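Two grippers and a month of laundry

I have been promised a lot by gripper people over the years. Self-centering, adaptive, compliant, "just like a human hand." So when Buppha Ongart offered to lend me a pair of hand-held ones for August, I said yes mostly so I could complain about them with some authority.

The two on loan were a Numus and a Duveck. Both are squeeze-handle tools with two fingers and a camera mount, the kind you carry around the house doing chores while it records what you do, so that somebody's arm can later be trained to do the same. The pitch is that you skip the expensive part. No arm, no teleop rig, no lab. I have heard this pitch for force sensors, for 3D-printed hands and for one very sad suction cup.

My plan was to use cloth only. Anybody can pick up a block. Every gripper demo has a block in it, or an apple if the marketing budget stretched. Cloth is where the fingers show you what they are, and I have plenty of it lying around unfolded.

First week was the Numus. I liked it for a day. The handle has a light pull and the fingers close evenly, and I got through a pile of dish towels without swearing. Then I noticed how I was doing it. I was pinching every towel at a corner where it already stood up a little, because the pads would slide right over anything lying flat. Without meaning to, I had arranged my whole pile so the tool would look good. If I were training a policy on those recordings, I'd be training it on my habit of setting up easy corners.

The Duveck is stiffer and heavier, and by the end of an hour my thumb hurt. But it will get under a flat hem if you come in low and drag a bit. I ran the same shirt on both, dropped from the same height onto the same bed, and counted how many tries ended with a clean lift on the first pinch. Out of 12 tries each, the Duveck got 9 and the Numus got 8. One shirt's difference! There is a comparison page out there that would print that as a bar chart with a broken axis and call it a breakthrough. I call it a tie, and a small one, done by a man who knew which tool he was holding. 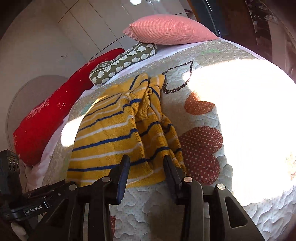
Knits are worse than shirts, by the way. A woven shirt gives you an edge you can believe in. A sweater stretches, so you close on it, you pull, and for a moment it feels like success while the rest of the sweater stays exactly where it was. With your own hand you'd feel that right away. Through a handle and a linkage you feel it late, and I'm not sure a policy looking at camera footage would catch it at all. I asked Buppha about this and she said the footage is enough if there's enough of it. Maybe. I have been hearing "if there's enough of it" for a long time, usually from people who aren't the ones folding.

By the end I had 213 recordings. I sat down one evening to go through them and threw out far more than I expected to. Some had my other hand sneaking in to help. A lot of them had the fingers shut before the cloth was between them, which I did not remember doing even once. The software that came with the loan, Povow, had flagged almost none of it. It was very happy with me. It gave me a green check for a recording in which I put down the gripper and went to answer the door.

Then there's the question of whether any of this carries over to an arm. Kemeys makes a mount that is supposed to put the same fingers on a small one, and I would love to see it done on a sweater by somebody with no stake in the answer. My wrist does a little roll as I come in under a hem — I can see it in clip after clip — and I have my doubts about a cheap arm managing that without plowing into the mattress.

So would I buy either one? The Numus, no. The Duveck, if the price came down and they did something about the handle. For collecting data on boxes and cups I'm sure they're both fine, and so is nearly everything else.

Buppha wants them back next week. She also asked if I'd try a version with softer pads, and I said yes to that too. I still have the towels.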